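Workshop > Notebooks > Handheld grippers > House rules, working copy

Notebook, kitchen counter sessions, October

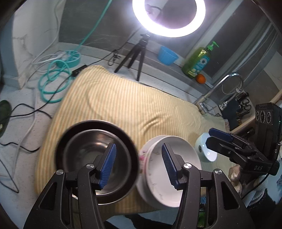
Do we still need written rules when the gripper is held by a person and there's no motor on the arm?

We do, because the recordings end up driving something that has motors. A sloppy grasp by hand gets copied later by a machine that can't feel it's being sloppy. Also people still get pinched.

Right. Writing this up before I forget, started 8.40, coffee going cold. The old sheet was written for the bench at Trullell and half of it makes no sense in a kitchen. Going through it line by line and striking what doesn't fit.

Surface
Cloth down before any dishes. Striped one is fine, keep using it, edges show up well against the speckled top. Pull the creases out where the work happens, don't care about the far corners. If the cloth shifts in the middle of a take, stop the take. Do not tug it straight with the gripper!! (did this twice, both takes binned)

Dishes
Nested bowls count as a hard case. Log as nested, not as two single items. Overlapping white bowls the same, they are a pain because white on white, the rim of one disappears into the other. Want more of these, not fewer. Casex sheet says to seperate everything first. Disagree, real cupboards aren't like that. Leaving our rule as is and noting the difference at the front of the book.

Nothing chipped. Nothing anyone is fond of.

Weight limit: up to 500 g per item for one gripper, above that use two, or leave it. The big metal basin is a two-gripper job whatever it weighs, too wide.

Hands
Fingers behind the pads at all times once the jaws are open. Free hand stays off the cloth while someone else is closing. This is the one rule I'd like people to follow without me saying it. Called "clear hands" on the old sheet, keep the name.

Two people at one counter: agree who moves first, out loud. Second gripper waits at the side, outside the first one's reach. Sounds fussy. Last month we knocked pads together and had to redo the alignment on both, whole afternoon gone.

Pads
Wipe between wet and dry items. Look at the ribs while you're at it, if a rib is torn swap the pad, don't turn it round. Pfeiffer pads and our own are not the same thickness so never mix on one tool. Check pivot screws by finger before each session. By finger, not with the driver, we've stripped two heads that way.

Cables
Weakest bit of the whole setup and I keep putting it off. Old sheet says "route cables tidily", useless. New wording, draft:
- power leads to the back of the counter, never across the working part of the cloth
- spare length coiled, coil away from the tap
- cable off the tool goes down and away from the holder's wrist, some slack left
- if you can snag it with an elbow, move it

Water
Working next to a sink, so: tap off and stays off while anything is plugged in on the counter. Dishes get rinsed before or after, elsewhere. Adapters not to sit where a drip could run to them. Illen wanted the outlet taped over when not in use, not sure tape is the answer, a lid would be better. Ask.

Light
Ring light at the back, on the small tripod. Set it once and leave it. Shiny steel throws streaks and I used to chase them by moving the lamp every ten minutes, which made things worse as no two takes matched. Accept the streaks. Note lamp position at the start, only note again if it's been knocked.

Background stuff
Cups, fruit, soap bottle, whatever lives on the ledge: leave it. Don't tidy for the recording. Exceptions are anything sharp in reach (scissors and knives go behind the working area or in a drawer, prefer drawer) and anything with a name or address on it. Letters, parcels, pill boxes, all out. Reflections too, check windows and panels for faces.

Takes
40 per session then break, properly, away from the counter. We tried 100 in one go in the spring and the last third was rubbish, lazy grasps, jaws half open on approach. Total is at 159 usable under the new rules, rest are under the old ones and shoud be tagged as such. Not deleting them.

Failed grasps stay in if nothing broke. Mark as failed. People keep quietly dropping them and then the set looks cleverer than we are.

Still open
lid for outlet
does the small cup count as "handleless" if it's tipped? pick one and write it down
who signs off a change to this page, at the moment it's just whoever has the pen
print on something wipeable, the last copy got soaked

Contact: the workshop desk | © Trullell | Back to top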